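Ellamdale Makers Help
Home Topics Unanswered Members Log in
Search this site Search
2 min read

Is the Orkum starter service worth paying for?

Eun-seong Seok

We are a small refill shop and handle a lot of plastic bottles with screw caps. I'm looking at the Orkum starter service, which gets you an arm and a two-finger gripper on loan, one setup visit, and remote help after that. The quote is $2,449 for the first term and $1,094 for each term after. The job would be picking up bottles that have fallen over and standing them in a tray. Has anyone here used it for something like this? I can follow a wiring diagram but I don't write code. I would also like to know how much table space to plan for.

Nicanor Arancibia

Too expensive. Buy a used arm and learn it yourself. There are plenty of videos.

Geetha Acharya

I had the service at Trindthorpe for two terms and let it lapse in August, when our bottle work ended. Some notes.

The setup visit was good. Seon-mi Jang came out, bolted everything down and taught the first pick with us standing there. It took her until 3 p.m. and she left us a short printed guide. The remote help was slower. Replies usually came the next morning, and one problem with the gripper force setting took four messages to sort out.

You don't need to code. You move the arm to a position, save it, and put the saved positions in a list. The part that takes time is bottles that don't lie where you taught them. I ran 93 picks in our first proper test and 18 of them missed, mostly with the neck pointing toward the base of the arm. We got better results after I saved separate positions for the different angles. The cap end was harder to grip for us than the body, so I would go for the body.

Ask what the second term includes. Ours had no visit in it, and gripper pads were extra.

For space, allow more depth than you think. The arm can stand behind the table and reach over it, and that leaves the whole top for bottles and the tray. Keep the cables out of the way of your feet and put the stop button where you can get to it.
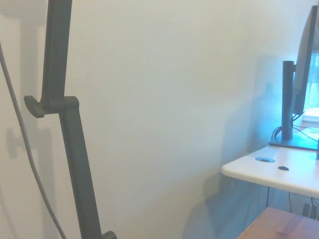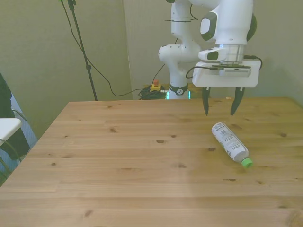

If your tray has to be on the same table, put it at the far side from where the bottles come in, or you will spend a lot of saved positions just getting around it. We moved ours twice.

I'd pay for the first term if you have steady work for it. For a few bottles a day I would keep doing it by hand.

Cirilo Tlapale

Agree on asking about the second term. Also ask who pays return shipping. Mine was not in the quote and I had to email them to find out it was on me.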